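# Wekulora two-arm recording kit: notes after 289 episodes

We bought the Wekulora to collect demonstrations for a policy that sorts tabletop items into a tray. It replaced a single-arm Briltileck setup. My view after three weeks is good hardware, average software.

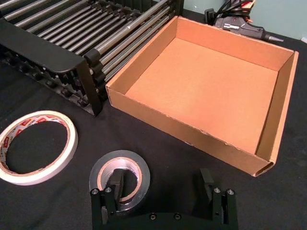
Wrist video is the main reason to pay for this kit. The Briltileck gave us one overhead stream, and the policy kept closing early on anything round. With the wrist view, a roll of duct tape sits between the two fingers and you can judge the gap on both sides. The fingers take up the bottom of every picture, so crop carefully before training.

Setup took about 80 minutes, most of it calibration. The manual skips the step where you match the clocks — do that first. We lost 5 episodes before we found the setting.

The head camera is wider and slower to focus. I use it mostly for review. It gets both grippers and the whole layout in one view, from the rack and cardboard tray to the glue gun at the back, and that makes it easy to tag which arm is doing the work.
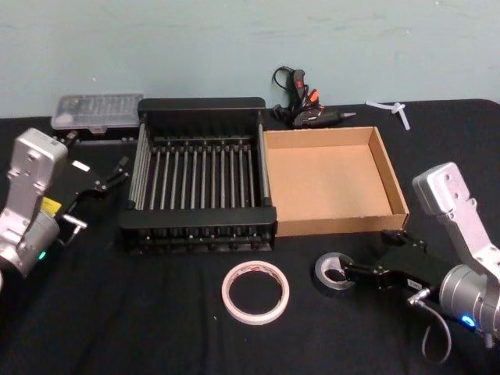 ## Software

The recorder is stable. Labeling is clumsy: you can't rename a task after the first save, and deleting a bad take needs three clicks. We export to Sturkico format and fix names there.

## Rating

4 out of 5. Buy it if you need two arms and wrist video. For single-arm picking, the Briltileck is cheaper and still does the job.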